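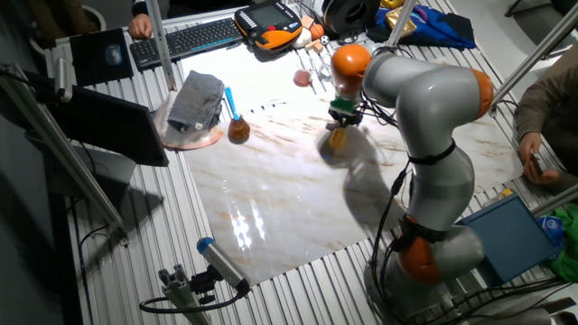 Club Santé des femmes de Montes, atelier cuisine

Coucou les filles ! On me demande souvent comment je mange assez de fer sans avaler un steak tous les soirs (enceinte de ma deuxième, j'étais à plat dès 15 h). Mon truc, c'est les lentilles : 200 g crus pour 2, un gros filet de citron au moment de servir, et le thé bien plus tard, loin du repas. Jocelyn Nguyen ajoute du persil à la louche, moi je préfère le poivron cru !

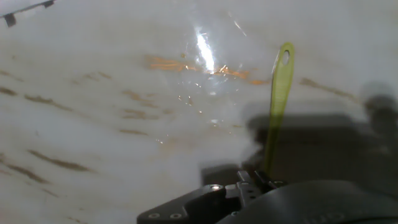 Le citron, donc, j'en presse toujours trop, alors je congèle le reste en glaçons et j'en sors un par assiette. Attention quand même aux éclaboussures : sur un plan blanc veiné de brun et de gris comme celui-là, un effet marbre bien brillant, je ne vois jamais les gouttes et j'y pose ma manche. Un coup d'éponge tout de suite, surtout si c'est de la vraie pierre, l'acide la ternit. Les glaçons se gardent jusqu'en janvier chez moi, dans un sachet bien fermé.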